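Sernent room kit: a few words from the members who tried it

Many of you asked at the July gathering whether we would ever get around to the Sernent practice kit, and I am happy to say we finally have. For anybody who missed that evening, it is a software package for people who want to teach a home robot its manners before buying the robot. You get a set of furnished rooms, a planner, and a year of updates, all for $180. Members of our club pay 43 less if they order through Tímea Pálfi, who has kindly offered to collect the names.

Kidus Nigatu put it on his old desktop and was up and running before supper. Boglárka Juhász had a harder time with hers -- the download stalled twice -- but the people at Sernent answered her the same day and were very nice about it. Both of them like the living room best. It has a big pale surface up front to work on, wood floors, an orange wall with a cabinet topped with odds and ends, and enough furniture beyond that to keep a planner honest. 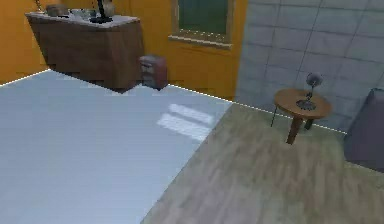
Wilmer Marulanda would like more rooms, and I agree with him there. A kitchen is promised in the next update, and I do hope it comes with some clutter, as my own certainly would! The manual runs to 82 pages and could use a better index, but the first chapter is friendly and will carry you a good long way. If you'd like to have a try before you spend anything, Kidus will bring his computer to the next meeting, and you are welcome to stay as late as you please.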